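How to write table rules for hand-held gripper work that people will follow

I have read a lot of rule sheets for recording cloth handling with hand-held grippers, and I don't trust most of them. The Hustus sheet runs to 571 lines. The one Fasmont hands to new operators fits on a card and still manages to contradict itself. Both say "ensure quality" near the top, as if somebody was planning to do otherwise.

What follows is how I'd build a sheet from scratch, using a shirt-folding table as the working case. It assumes you already have your grippers, a table and something to fold. It also assumes you've been told there is a standard you have to meet. Ask to see it. At Grela I asked twice and got a slide.

Step 1. Write down what a bad recording is

Start here, before any rule about how to stand or where to put your phone. If you can't say what gets thrown out, your rules are decoration. Ours began as this:

- the cloth leaves the view and doesn't come back before the end
- the left and right tools have been swapped
- a bare hand does part of the fold
- the tool's camera is blocked by a sleeve

Keep it short. If two people look at the same recording and disagree, fix the wording of the list and leave the people alone.

Step 2. Label the tools, left and right

I resisted this one because it sounded like kindergarten. Then I spent an afternoon sorting recordings where the sides had been swapped after a break, and the file names were no help at all. Put the unit number and the side on each handle, low down where the hand won't rub it off. Use whatever language your operators read fastest. If the label on the tool and the label in the file disagree, the tool wins and somebody corrects the file the same day.

Don't bother with color coding by shift. The Hustus sheet wants it, and I have never met a person who could recite the colors.

Step 3. Fix the table cover down

A cover that creeps under the cloth will spoil a fold faster than a clumsy operator. Clamp it at the edges and check the clamps when you sit down. A plain, pale cover is handy when the garments are dark, for the dull reason that reviewers can see where the hem is. I'd stop there. I have seen rules that name the exact shade, with no test behind them, copied from one shop to the next.

Step 4. Decide what may stay on the table

This is where rule sheets start lying. "The surface must be clear of all items" sounds fine and is broken within the hour, because people have phones, bottles and paperwork and they put them down. A rule broken every hour teaches people that the whole sheet is optional.

Pick a working area instead and guard that. Inside it: the garment and the tools. Outside it, things may sit, provided they don't get moved while a recording is running. If your customer really does want a bare surface, get it in writing and buy a shelf.

Step 5. Same goes for the background

Arruda's draft asked for "no persons in view." In an open workspace with a wide lens that means building a booth. Maybe you need one. Mostly what you need is consent from everyone who works in the room, a clear rule about screens with private material on them, and a way for a person to ask that a recording be pulled. Write those three down properly. They matter more than whether there's a laptop in the distance.

I'd also like somebody to show me figures before telling me a plain wall gives better results. It might. The claim gets repeated with great confidence by people who sell partitions.

Step 6. Set the start and the finish

Start with both tools in view and the fingers where you've agreed they should be. Closed is easiest to check. Finish when the cloth is released and the tools have backed off. The middle is the operator's business. Rules that tell people which corner to take first produce a pile of identical folds, and then everyone is surprised when the robot can't deal with a shirt that landed the other way up.

One thing I would write in about the middle: if you grip at the shoulders, stretch the cloth only until it's flat. Pulling harder looks tidy and leaves you with a shape that no shirt has on its own.

Step 7. Log failures and keep them

A dropped corner that gets picked up again is a useful recording. Mark it and keep it. Our June batch came to 1680 recordings, and the first reviewer wanted to delete every one with a fumble in it. That would have left 900, all of them smooth, and none showing what to do when a grip slips.

Step 8. Cut the sheet

Give the sheet to an operator for one shift, with a pencil. Anything they couldn't check by looking goes, and so does anything they had to ask about twice, until you've reworded it. We lost "handle fabric naturally" this way, and "maintain awareness." Put the review date at the bottom and stick to it.

If an auditor complains that your sheet is too thin, ask which bad recording the missing rule would have caught. Sometimes they have an answer, and then you add the rule.
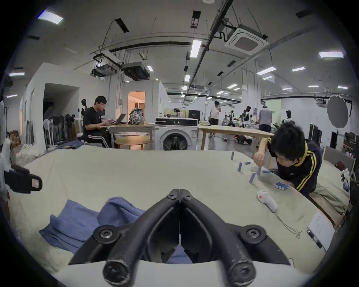
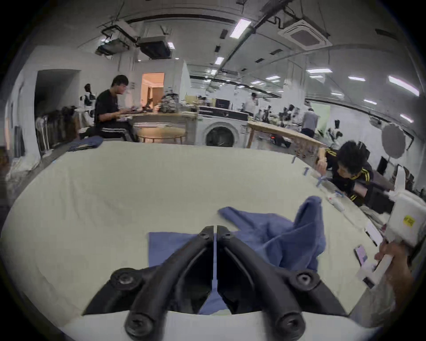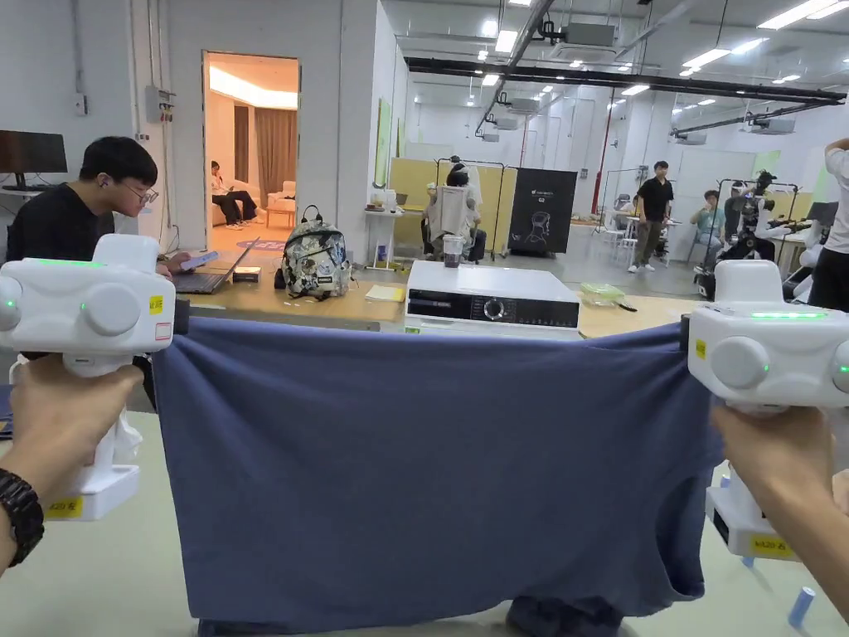
Hand-held grippers and blue fabric at the table. The left and right labels from Step 2 are on the handles in the third picture.

Comments

foldbench: We use a taped line for the working area in Step 4. It works, except the tape lifts after a while and then the cloth catches on it. Has anyone tried marking the underside of a thin cover?

tinwhistle88: Disagree on Step 6. If you let people choose the corner, they all choose the same corner anyway. We had to hand out a random starting corner to get any variety. So that's a rule about the middle, sorry.

Reply from the author: Fair, and I'd call it a rule about variety. I'd want to see whether your operators were faster or slower with it, though.

reader in quality: "Ask to see the standard" made me laugh. Ours turned out to be an email.

hemline: What do you do with recordings where the label is hidden by the hand for the whole run? Reject, or trust the file name?

Reply from the author: Neither. Have the operator show both handles to a camera at the start of the session and go by that.

Contact the author | Corrections welcome | Text may be reused with credit | Back to top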